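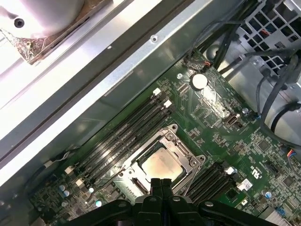

The processor in its metal bracket, with memory slots on either side.

Irfan Warraich starts with the lid off and the board in plain view. He strips old computers at Memon, a repair shop with a long bench and one good lamp, and he works through six on a normal morning.

The coin-cell battery gets checked early. "If the clock's wrong, I change it," he says. Memory comes next, pulled from the slots and tested in pairs. He leaves the processor until he has fresh thermal paste to hand.

Machines that pass are sold from the front counter with a two-month guarantee. The rest go on the parts shelf, which was full again by December.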